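Skimholm Tabletop Kit: Gallery

September 2026

The Skimholm kit is a bench package for teams that want to try pick-and-place work with a two-fingered gripper before paying for a full cell. Flernex sells it and Adugna handles setup and training. The pictures on this page come from our customer bench in Testonwood, where Wondimu Tufa runs the sessions. Click any picture for the large version.

A standard session starts with objects spread out on a plain white table. Toy food is a good first choice. It is light, it holds its shape, and a drop does no harm. Customers are welcome to bring their own parts in the second half of the day, as long as each one weighs under 50 grams.
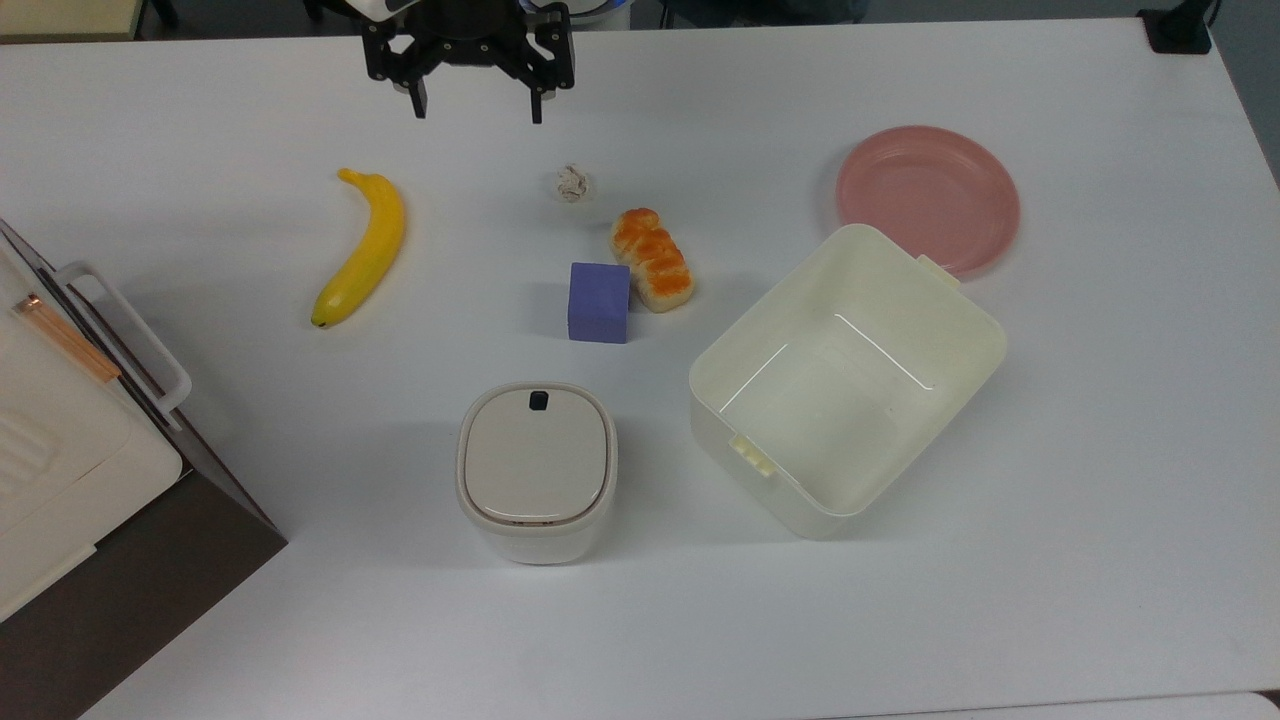
Soft and irregular items come next. Crumpled paper is harder than it looks, as the outline changes with every squeeze, and a foam cube will give if the grip force is set too high. We start the force low and raise it one step at a time. The setting is saved with the task, so an operator who comes back the next morning does not have to find it again.

Sorting into an open box is the task most people ask for. The box can be set at an angle to the table edge, and the software asks for its corners once at the start. Plates and shallow dishes work the same way, though a raised rim calls for a higher release point.

What comes with the kit:
Gripper with two spare finger sets
Wrist camera and cable
Control box and software license for five users
Starter set of practice objects
Printed setup guide

Setup takes 60 minutes on a table that is already level. Kalkidan Assefa wrote the guide and keeps the online copy up to date. The printed one in the box may be a version behind, so check the number on the back cover.

Two limits to know before you order. The kit is not meant for wet parts, and it will not pick up flat sheets such as single pages or thin film. For those, ask us about the suction head, due in October.

Rental is by the week, with a minimum of five weeks. Rental fees from the first term count toward purchase. Shipping is quoted separately for each address.

To book a bench session, use the contact form and choose Testonwood from the list. Please say what kind of parts you handle and whether you need the table supplied.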